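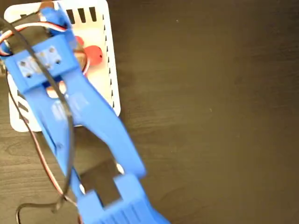
Figure 3. White plastic tray on a dark brown wooden tabletop.

4.2 Does contrast at the table do what is claimed for it?

Advice to people with failing sight is nearly unanimous on one point: put light things on dark surfaces and dark things on light ones. The advice appears in leaflets, on clinic posters and in the handouts given to families after an eye exam. It is cheap, it sounds right, and it is repeated so often that few authors feel a need to support it. We went looking for the support and found less than we expected.

Most of what is cited comes from laboratory tasks in which a person reports whether a shape is present on a screen. That contrast helps with such tasks is not in dispute. A kitchen table is a different matter. People sit down at their own table every day, know where the edge is, and reach for the same cup in the same spot. A gain that is large for a stranger looking at an unfamiliar display may shrink to very little for someone who has eaten breakfast in the same chair for years. None of the leaflets we collected raises this possibility.

The Rutiren survey is the source most often named when household benefits are claimed. It drew 1255 replies, a respectable number, and its headline finding is that homes with high-contrast tableware reported fewer spills. The trouble is in how the homes were sorted. Respondents described their own tableware as "easy to see" or "hard to see," and then, on the next page, were asked how often they spilled. A person who spills often has good reason to call a cup hard to see. The survey cannot tell us which way the arrow points, and its authors, to their credit, say so in a footnote. The footnote has not traveled as well as the headline.

The Murín home visits come closer to what is needed. There, 119 participants were visited at mealtimes, and the visitor, not the participant, judged the contrast between dishes and table. Spills were recorded in a kitchen diary for four weeks afterward. Of those who began, 68 returned a diary that could be used. We would be more comfortable if we knew something about the others. A diary is itself a small reading and writing task, and those who see worst are the least likely to keep one up. Any effect of contrast on this group would have dropped out of the study along with them. The difference that was found leaned in the expected direction, was small, and faded when the oldest participants were set aside.

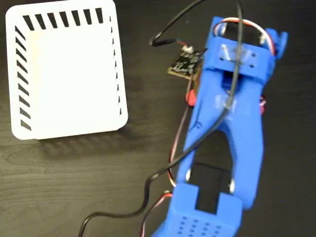 A further problem is that "contrast" is used as though a table setting had only one. Visitors in Murín gave each setting a single score on the Brilby scale, which compares the main color of an object with the main color of the surface under it. By that rule a white tray on a dark wooden tabletop scores near the top, and there the scoring stops. But a person carrying or filling a tray needs to find its edges, and to tell the flat part from the rim, and these are questions about the object itself. The tray in Figure 3, seen again here from above, has black slanted stripes along its upper rim and down its left side, and small black triangular marks along the right, while its lower edge is plain white with a slight curved lip. Some of its sides therefore carry strong contrast within the object and one relies almost entirely on the table beneath. Whether rim markings of this sort help, distract, or make no difference to a person with low vision is unknown to us. The Brilby scale could not detect any of the three.

The same objection applies with more force to food. Rice on a white plate is the usual example in the leaflets, and a fair one, yet the recommended cure is generally a dark plate, which then hides the gravy. Contrast moved from one place to another is counted as contrast gained.

The Ikura trial is sometimes offered as an answer to these doubts. It replaced the whole table setting in one step, including lamps, which makes it useless for our purpose. Better lighting alone could account for everything reported. We note that the lamp is rarely mentioned by those who cite the trial in favor of the plates.

Our position is modest. We do not advise anyone to throw out their dark placemats. We do think that clinics should stop describing this advice as proven, and that the next study should record light levels, score edges separately from surfaces, and find some way other than a written diary to learn what was spilled. Section 4.3 takes up color coding of cupboards and drawers, where the evidence is thinner still.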